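Review: Ravn sorting cell with Linar planning software, after one season on our kitting bench

Rating: 4 out of 5

Posted February 22, 2023

We run a small kitting shop in Munodcombe. The work is packing loose parts into trays for furniture makers, and until last June all of it was done by hand at four benches. We bought one Ravn cell with a license for Linar, the program used to lay out and test jobs before they go to the arm. I supervise the benches and wrote most of our jobs, so this review covers daily use and leaves the purchase price to others.

Installation took 9 working days, two more than quoted. The extra time went into leveling the pedestal and rerouting an air line that ran too close to the operator's side. The controller is quiet. The teach pendant is heavier than it needs to be and the cable is short.

Linar is the stronger half of the package. A job is built in a simulated room with the arm and the parts placed to scale, and the path is played back until it clears. Part placement is by mouse or by typed values; typed values are faster once the habit is there. Lighting can be moved, which matters if the job will later rely on a camera. The library of stock parts is thin, so we model small pieces as plain blocks and bars and adjust the grip width afterward.

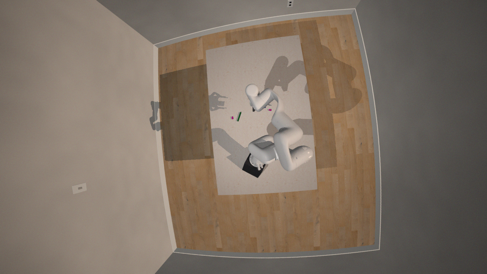 Reach checks are reliable. The program flags a joint limit before the job is sent, and in our use the flag has been correct. Collision checks are less complete. Fixed objects are handled well, but hoses and cables are ignored unless they are drawn in by hand. Small parts close together also need attention, as the default approach path leaves little room for the fingers. We now set a higher approach for every part under 40 mm.

The effect on staff is harder to put in a table. Bench work used to be a full shift of picking, with a count sheet at the end. Two of the four benches now feed the cell and check its trays. Wrist complaints are down on those benches. On the other hand, the pace is set by the machine, and the people feeding it have said so more than once. We added a hold button at the feed side in the third week – it should have been in the base kit.

Training was uneven. The Linar course assumes some drafting experience, and half the crew had none. Those who got through it now write their own jobs and are paid at a higher grade. Those who did not are still on feed and inspection, and the gap between the groups is a real cost that does not appear in the brochure.

Output in the best week was 2,574 trays. Over the same week 171 were rejected at inspection, mostly for a part seated at an angle. Our older Kornby feeder is responsible for a share of those.

Recommended for shops with repeat jobs and someone on site willing to learn the software. Order the longer pendant cable.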